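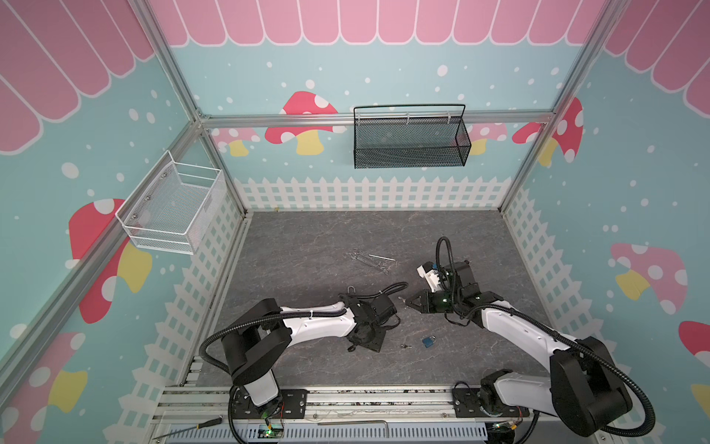

Black wire-mesh basket on a rail, white one on the side wall

Sastolden Wire Mesh Hanging Basket, long

Item 336
In stock – ships in two business days

The Sastolden is a long, rectangular storage basket for kitchens, pantries, craft rooms and workshops. It hangs from a rail or a pair of hooks and keeps small items off the counter. The open mesh lets air through, so it also works for onions, garlic and potatoes.

The basket is made by Šimkus from powder-coated steel wire. The handle folds down when you need to reach in from above.

Specifications
Length: 39 cm
Depth: 18 cm
Maximum load: 4 kg
Finish: black or white, matte
Assembly: none for rail mounting

Mounting
For rails up to 25 mm, use the two hooks in the box. For wall mounting, order the Skenari screw set separately. It has four screws and four plugs for drywall. On tile or brick, use plugs made for that material. Check that the basket is level before the final tightening.

Care
Wipe with a damp cloth and mild soap. Not dishwasher safe. Do not use steel wool on the coating.

Returns
Unused baskets can be returned within 30 days in the original box. Screw sets can't be returned once opened.

Customer reviews

Dalia Kuusk
Bought two for the pantry, one for onions and one for tea towels. Good size. I would have liked a third hook in the box.

Colton Leclerc
Sturdy. The white is a little creamier than on my screen – fine next to wood, less so next to white tile.

Goes well with
Flerkar wall rail
Skenari screw set
Sastolden basket, short

Page updated 11/01/2018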